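The rulebook lives in a ring binder

Noruvari has 21 rules for the people who teach its robots to pick things up. We asked the woman who wrote them which ones anybody follows.

The house rules at Noruvari come to 15 pages, including a cover sheet that says "House Rules" and a blank page that says it is blank. Their author runs data collection for the company, which has the second floor of the Cheung building in Stestomden, over a place that repairs sewing machines. She agreed to talk on the condition that we leave her name out, on the grounds that her operators already know whom to blame.

Her title has the word "quality" in it. She would like it removed. "It makes people stand up straight when I come in," she says. "I want them slouching the way they normally slouch. I'm recording the way they normally work."

The work is picking things up and putting them down. An operator holds a gripper by hand, the gripper carries a camera, and every reach and squeeze goes on file so that a robot arm can later be trained on it. A session is 60 minutes at most, which is Rule 2. Rule 1 is that you read the rules.

"Everybody signs Rule 1," she says. "I once put a line on page 11 asking the reader to come and collect a free coffee from me. I bought one coffee, in March, for a man who was looking for the restroom sign-out sheet and opened the binder at the wrong place."

She wrote the first version over a long weekend after taking the job, when the company's good practice amounted to a sticky note reading BE NORMAL. She is still fond of the sticky note. It is taped inside the front cover, and she says that if you squint, the 15 pages are a very long footnote to it.

Where the trouble comes in is the word normal. Ask people to pick up a pen while a camera watches and they will pick it up as though it were evidence. They slow down. They come in from directly above, with the wrist locked, because they have seen robots in movies and feel they should help.

"We had a month of data where every object was approached like a bomb," she says. "The arm learned it beautifully. It was the most nervous arm you ever saw."

So Rule 6 says to move at the speed you would use at home, and Rule 7, added the following week, says that home does not mean late for work. 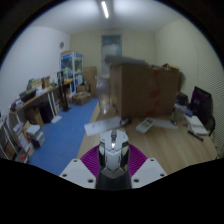

Clutter takes up nine of the 21 rules, and it is the subject on which she can go longest without drinking her tea. The instinct of any decent person handed a desk and told it will be filmed is to tidy the desk. Rule 10 forbids this. Rule 11 forbids the opposite crime, which she calls set dressing.

"You get somebody who has understood that mess is good, and now they're an artist," she says. "They turn the stapler upside down. They balance a spoon on something. Who has a spoon on a stapler? I want the mess that was there at nine in the morning, when you came in and hadn't thought about me yet."

Does she check?

"I walk around and look at desks. If a desk looks like a photograph of a messy desk, I ask questions."

The cardboard box gets a rule to itself. Any office that receives deliveries will have boxes sitting where they were put down, and operators kept asking whether to move them. Rule 12 answers in four words: "Leave the box alone." It is the only rule she has never had to revise, and she suspects this is because it asks people to do nothing.

There are limits, and most of them concern other people's property and privacy. Papers with names, addresses or account numbers get turned over or taken away before recording begins. Screens are locked or switched to something dull. Anyone else who comes through the room has to have been told what is going on. She says the last one causes the most grumbling, mainly from people who came in to borrow tape.

"A camera on a gripper sees much more than the operator thinks it sees," she says. "They're looking at the thing in the fingers. The lens is looking at the thing in the fingers, the desk, the shelf, the ceiling, and your gym bag. You have to stand there before you start and ask yourself what the lens can read. That's Rule 4. If you only follow one, follow that one, and I'll take the rest up with you later."

We asked what happens when someone fumbles. In most lines of work a bad attempt is thrown out, and the natural urge is to stop, apologize to the room and begin again. Rule 14 says keep going. A drop stays in the recording and gets a tag saying it was a drop. So does a pinch that slips, and so does the second attempt that goes better.

"A robot trained only on perfect grabs has no idea what to do when it misses," she says. "It stands there like me at a wedding. So I need the misses. What I don't need is misses on purpose. I had to write that down too, because there was a fellow who heard 'drops are useful' and started flinging erasers."

The eraser affair became Rule 15. She will not say which year, though the binder's revision list suggests it took a while to settle the wording, and an early draft contained the phrase "with malice."
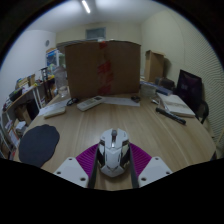
A computer mouse held between the two ribbed fingers of the gripper.

The computer mouse, a common enough object in these sessions, turns out to have a rule in its vicinity as well. It is smooth and rounded, it may or may not have a cord, and people have strong feelings about which end is the front. Rule 17 deals with objects of this type. It asks operators to take hold from more than one side across a session, and to write down what the object is in plain words.

"Plain words is the fight," she says. "I've seen a mouse logged as 'mouse,' 'PC mouse,' 'pointing device,' 'clicker,' and, from a very thorough person, 'peripheral, white, small.' I have also seen it logged as 'rat.' I know who that was."

Labels go through Fliklow, the in-house logging program, which was built in a hurry and has been apologized for ever since. It offers a drop-down list. The list has "mug" in it twice. Rule 18 says to use the first mug. Asked why one of the mugs could not simply be deleted, she looks out the window for a bit, and then explains that something depends on the second mug and that the person who knew what has moved to the coast.

She is firmer on maintenance. Before each session the operator wipes the lens, checks the finger pads for wear, and makes sure the screws on the gripper are snug. The check takes less time than finding the form for it. She introduced it after a Thursday on which an entire afternoon was recorded through a thumbprint.

"Beautiful work, that afternoon. Lovely wrists. All of it looks like it was shot through soup."

Would other companies do well to copy the binder? She makes a face. People from elsewhere have asked to see it, and she usually sends it along with a warning that it describes one floor of one building. Half the rules exist because a particular person did a particular thing on a particular afternoon. A shop that records in kitchens would need a whole section on knives and wet floors, and she has no opinions on wet floors that anyone should pay for.

What she would pass on is the order. Privacy first, then the equipment, then how to move, and the labels last, when the operator is tired and will agree to anything. She would also keep the session limit. In her view the final stretch of an hour is already a little suspect. The hand gets lazy, the reaches get shorter, and the operator begins choosing whichever object is nearest.

"You can see it in the files," she says. "Roughly 9 in ten of my complaints about a recording are complaints about its last few minutes. The person wants lunch. The robot would have learned to want lunch."

We pointed out that Rule 6 asks people to behave as they would at home, where wanting lunch is fairly central. She wrote this down. There may be a Rule 22, although she has promised the operators that any new rule will push out an old one, and they have begun campaigning for the candidate they would like to lose. Rule 10 is the favorite. It seems people badly want to tidy.

Her own desk, we can report, complies with the whole of the clutter section. There was a tea mug on it, the first kind or the second, and under the mug a draft of the next revision, due out in June, with a brown ring through the part about keeping liquids away from the equipment. She moved the mug when she saw us reading it, put it down on the binder, and asked whether we had any more questions or whether she could get back to the man with the erasers, who was on shift until four.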